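Liseo Grasp Planner 2
Software for single-gripper tabletop picking

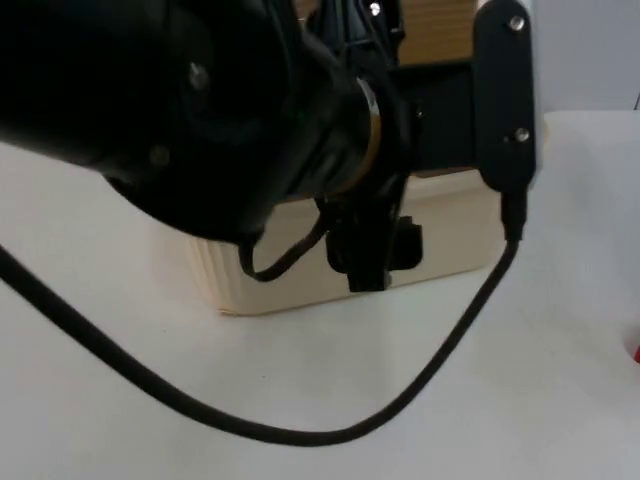
What it does
Liseo takes depth data from your camera, proposes grasps and hands the chosen one to your arm controller. We sell it as a planner. It will not fix a bad calibration, and we'd be wary of any vendor who says theirs will.

Cables
Most planners treat the arm as a clean CAD model. Real arms carry a thick cable that sags across the table and a thinner wire looping under the gripper, close to whatever you want to pick up. Liseo lets you draw a keep-out sleeve for each cable. The sleeve is a guess - a cable moves, the model doesn't - so leave slack and test at low speed.

About the numbers
Our default search checks 1,000 candidate grasps per pick. You can raise it to 3,000. In our own tests on plain boxes the extra candidates bought very little, and we would leave the setting alone until you have a reason to touch it.

Not included
Bin picking, clear plastic, two-arm planning. The Dreviston add-on claims to cover the first. We haven't been convinced yet.

License
Per workstation, 8 weeks' trial. Ask for Dragica Atanasov in support before you buy, and bring your worst part.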